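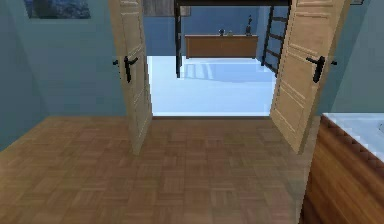 Posted by parquetpam, 13 June 2026, in Floors & Finishes

Hi all, long-time reader and hardly ever a poster, so please be patient with me! We moved into our place in Irkau last November and I have been going back and forth ever since on what to do with the floor in the front rooms. It's the old block parquet, little squares with the strips turned every which way, and I adore it, but it has gone dull and gray by the windows and there are 14 blocks that rock when you step on them. One company quoted me 3,000 to sand the whole lot and put down a hard finish. My mother thinks I should just wax it and be grateful. What would you all do? I love the warm brown color (the one up top is pretty much what I'm dreaming of, light doors and all) and I'm scared of losing it.

oldhouse_otter wrote:
Welcome, and what a nice problem to have! I'd side with your mother. Glue down the loose ones first, give everything a good clean with hardly any water, and then wax. You get that soft glow, and if you scratch it you just rub a bit more in. We've done ours that way for years and I still enjoy looking at it every morning with my coffee.

Nendilach wrote:
I'm going to disagree, with love. Wax is beautiful for a week and then you have a dog, or a kid with a juice box, and you're on your knees again. We had ours sanded and finished with Zirnus matte and it's been two winters with nothing but a broom and a damp mop. Sanding block parquet is fussier than planks, though. The grain runs both ways, so there's always some of it you're cutting across, and a careless person with a big drum machine can leave marks you'll see every sunny afternoon. Ask them how they plan to handle that before you sign anything.

oldhouse_otter wrote:
Matte finish always looks a little like plastic to me, sorry! And you can't patch it in one spot without it showing.

Nendilach wrote:
You can if you go edge to edge on a few blocks. Come over some time and I'll let you guess which ones I did :)

asfaw_floors wrote:
Whichever way you go, check how thick the blocks are. Lift one of the rocking ones and look at it from the side. If it's been sanded a few times already there may not be much left above the glue. Also look at what's underneath. Ours was laid in black tar stuff, and with a house that age I'd have it tested before scraping or sanding anything.

parquetpam wrote:
Oh goodness, I hadn't thought about the glue at all. I lifted one this morning and it is dark and crumbly under there, so I'll call about a test before anyone touches it. Otter, which wax do you use, the paste or the liquid?

oldhouse_otter wrote:
Paste, always, and thinner than you think. Let it sit overnight before you buff, and keep your socks off it until then!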